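Ader Hand-Held Parallel Gripper, Two-Finger, with Wrist Camera
Home > Equipment > Grippers and End Tools > Hand-Held > Ader

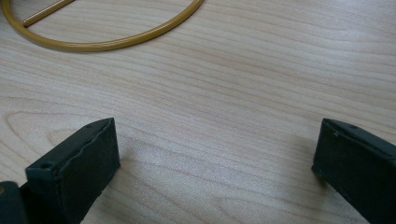 Ader hand-held, jaws open, seen from its own camera. Yellow ring at upper left.

Item: Ader hand-held, two-finger
Sold by: Destoden
Condition: new, or bench-tested return
Price: $2,311 new, returns priced on request
Weight with battery: see the note under Handling
Compared on this page with: Noonan H2, Gutthorpe Clamp

Our view in short
A decent hand-held gripper with a good trigger and a camera in a sensible spot. The maker's brochure promises a lot more than that, and we could not back up all of it on our own bench. If you already own a Noonan H2 and it works, we see no strong case for switching. If you are buying your first unit, read the part about finger covers before you order.

What the brochure says, and what we found

"Full-stroke grip in any orientation." The jaws do open wide, to 97 mm on our caliper, and they close parallel. "Any orientation" is a stretch. Held sideways with something heavy in the tips, the fingers on our unit sagged enough that the flat faces no longer met evenly. Held pointing down at a table, we had no complaint.

"Universal finger surface." There is no such thing, and we wish makers would stop printing it. The stock fingers are boxy with flat, squared ends. Those ends suit blocks, boxes and anything else with two flat sides. Round tubing is another story. A yellow ring with a crossbar has been part of our standard set for a long time because round stock lying flat on a table shows up weak grippers fast. With the Ader you can pick up a ring like that, but you have to come in square across the tube and get the tips low. Come in at a slant and it rolls out. The Gutthorpe Clamp, with its notched tips, was more forgiving here, and it costs less.

"Camera sees everything the hand sees." Close to true. Both fingertips stay in view at full opening, one on each side, with a clear stretch of table between them. That is better than the Noonan, where the left finger drops out of view for the last part of the stroke. What you don't get is much warning of what lies off to the side. An object outside the gap can easily be only partly in view, and the operator ends up swinging the wrist to find it. A wider lens is listed as an option. We have asked for one twice and have not received it, so we can't tell you if it helps.

"All-day battery." We ran ours in July in a room with no air conditioning and got 148 minutes of steady opening and closing. Call that a morning.

Finger covers
Look at the upper side of the left finger in the photo. The surface is wrinkled, with a bumpy ridge running lengthwise, while the right one is smoother. We asked Ader about covers that pucker and were told it was cosmetic. Maybe. A cover that moves under load changes where the object sits, and if you are recording demonstrations to train an arm, a shift like that matters. We would check both covers on arrival and send back any unit where you can push the surface around with a thumb.

There is also a small pale nick near the tip of the right finger. It does not bother us much. Tips touch tables. Replacement fingers are $62 a pair and go on with ordinary screws, which we count as a real point in the Ader's favor. The Gutthorpe needs a special driver for the same job.

Handling
The trigger is the best part of this tool. It is light, has no dead spot at the start, and holds a half-open position without hunting. Two of our testers preferred it to the Noonan trigger right away. The grip itself is too thick for small hands, and the balance is toward the front. Ader publishes a weight without the battery fitted. We don't repeat numbers like that, so ask us and we will put the whole thing on a scale for you.

The cable exit is at the bottom of the handle and points straight down. It catches on table edges — a right-angle adapter fixes this, and one should have been in the box.

Image quality
Fine for the job and no better. The picture is slightly soft, with a little blur along finger edges, and under bright overhead light a pale wood table washes out toward the middle. Small marks and screw holes near the tips still read clearly. If your work depends on fine surface detail, hold out for a different camera. Lowering the exposure by hand helped us more than the automatic setting did.

Choosing between the three

Ader: best trigger, good view of both tips, easy finger swaps. Watch the covers.

Noonan H2: heavier and duller to use, but stiffer when held sideways. Ours has been through a lot of bench time and still closes square. The view of the left finger is its weak spot.

Gutthorpe Clamp: cheapest, best on round parts, worst software. Expect to write your own logging.

We have not mounted the Ader on an arm. The maker sells a flange for that and says results carry over directly from hand to arm. We'd want to see it done with the same fingers, the same covers and the same camera setting before repeating that claim on a sales page.

In the box
Gripper with stock fingers fitted
Battery and charger
Straight cable
Hex key
Printed setup card (the version on Ader's site is newer, use that one)

Not in the box
Wide lens, arm flange, spare fingers, right-angle adapter, carrying case

Returns
Destoden takes this item back within the usual period if the fingers have not been drilled or glued. Worn covers are not a reason for refusal. Bench-tested returns are sold with the fingers they came with, so ask for photos of both tips before paying.

Related items: Noonan H2 hand-held, Gutthorpe Clamp, Ader finger pair, right-angle cable adapter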